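3. Shirts that are neither clean nor dirty

3.1 The middle state 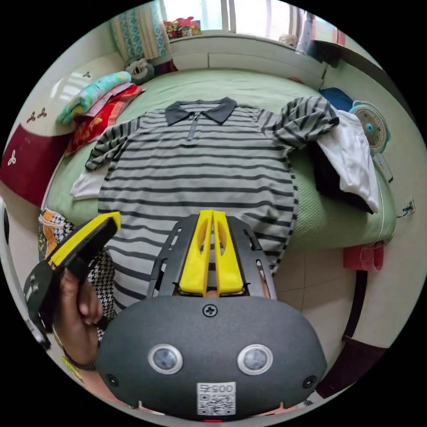 Figure 2. A striped polo shirt spread on a bed, with folded clothing to one side.

Washing instructions assume that a garment has two conditions. It is clean, in which case it lives in a drawer, or it is dirty, in which case it goes in the machine. The households in our Clemcombe study had grasped this system perfectly well and were not using it. Between the drawer and the wash they kept a third category, made up of things worn once, worn for an hour, worn to the shop under a coat, or tried on and rejected in favour of something else. We call these garments "resting". Our respondents called them many things, the politest of which was "the pile".

Earlier work on home laundry has tended to treat resting clothes as a measurement problem. They turn up in the gap between the number of items a person says they own and the number that can be found in wardrobe and basket together, and are then dealt with in a footnote. We take the opposite course and let the drawer and the basket have the footnotes. The diary returns cover 438 households, who between them made 1559 entries in which a garment was taken off and a decision was made about it. In 745 of those entries the decision was to put it somewhere that was neither the wash nor the place it had come from.

That is a little under half, and we would caution against making too much of the exact share. People who agree to keep a laundry diary are not a fair sample of anybody. Several were plainly shamed by the form itself into putting things away, and one wrote beside an entry, "would normally have left this on the stairs". We have kept such entries as they stand, while suspecting that the stairs of Clemcombe are busier than our figures allow.

3.2 Where resting clothes go

The chair is famous, and our respondents did their best to live up to it. But the bed was a serious rival during the day, and for a practical reason: it is the largest clear flat surface most people have, and it is available from the moment they get up. Its weakness is that it must be given back at night. Clothes on a bed are therefore under notice in a way that clothes on a chair are not. In the diaries they tended to be moved on at bedtime, although "moved on" covers a good deal, including transfer to the chair, and in the morning many of them went back again. We followed one jumper through nine such journeys in a week before its owner, perhaps feeling watched, washed it.

Door handles, banisters and the tops of radiators came next. Exercise machines were mentioned less often than comic tradition would suggest, which may only mean that people no longer buy them. The hook on the back of the bedroom door deserves a paper of its own. It holds far more than it was fitted to hold, and respondents were strikingly vague about what lay in the lower layers.

It matters how a thing is left as well as where. A shirt laid flat was nearly always described as one its owner meant to wear again, and a shirt dropped in a heap as one they had not thought about. Respondents read these signs easily in their own rooms and badly in each other's. In shared bedrooms the commonest quarrel recorded was over a garment that one partner had laid out with care and the other had scooped up and washed. The second partner generally expected thanks.

3.3 The collar question

Polo shirts gave us more trouble than any other item, and we had not planned to give them a section. They sit awkwardly between the T-shirt, which most people wash after one wearing, and the jumper, which most people do not. The collar appears to be the cause. A collar makes a shirt look like something that has been dressed in, and our respondents granted collared garments a second day more readily than plain-necked ones of much the same cloth. Asked why, they spoke of the collar "keeping its shape" or of the shirt being "more of an outer thing". No one offered a reason that had to do with dirt.

Stripes and darker colours were also let off lightly. A white T-shirt confesses at once. A patterned shirt can keep its own counsel for some time, and people were candid that what they checked for was what another person would be able to see. The usual test was to hold the garment up to the window. The next most usual was to smell it, under the arm, quickly, and with a look of detachment that our home visitors came to know well. A few respondents did both and then asked somebody else in the house, whose opinion was overruled if unwelcome.

The weather had a say too. July diaries show far fewer second days for anything worn next to the skin, and a matching rise in garments put on in the evening only, worn for an hour outdoors, and then left to rest for a week. The light cardigan did well out of this. One was still resting when the diaries closed.

3.4 Advice, and what becomes of it

We gave each household one of two leaflets. The Vevex leaflet set out rules by type of garment, with a number of wearings beside each. The Purves leaflet gave no numbers and asked people to look at the thing in their hand and make up their mind. We had expected the first to be followed and the second to be ignored. Both were ignored, but the Vevex leaflet was ignored with more guilt, and was far more likely to be still stuck to the fridge when we came back.

The guilt had an odd effect. Households with the numbered list did not wash less or more than before, so far as the diaries can tell us, but they wrote longer notes explaining themselves. They pleaded special cases. A shirt had been worn three times, but one of those was a short day; a pair of trousers had been sat in and therefore hardly used. The Purves households wrote little and seemed content. It may be that a rule mainly supplies people with something to argue against, and that they enjoy the exercise.

We also tried a piece of furniture. The Fasinard rail is a low stand with open pegs, meant to give resting clothes a place of their own so that beds and chairs might be returned to their proper duties. Respondents liked it a great deal. They filled it within days, and then went on using the bed and the chair as before, so that the total amount of resting clothing rose to fit the space provided. Readers who have ever bought a second bookcase will not be surprised. Two households put their coats on it, and one gave it to a relative.

3.5 A note on counting

Some caution is due over what we treated as a single garment. Socks were counted by the pair where a pair could be agreed upon. Anything found inside something else - a vest within a shirt, most often, taken off together and left together - was counted separately, although its owner had generally forgotten it was there. Clothes folded and waiting to be put away were left out, on the grounds that they were clean and their owners merely tired. This last rule was harder to apply than it sounds. A folded stack left out for long enough starts to be dressed from, then added to, and at some point in the second week it has turned into a pile of resting clothes without anyone having decided that it should. We recorded these as folded for as long as the owner insisted on it.

The diary form, as last revised on 15/11/2024, now includes a box for "moved by someone else". It should have been there from the start, and it is the box respondents fill in with the firmest handwriting.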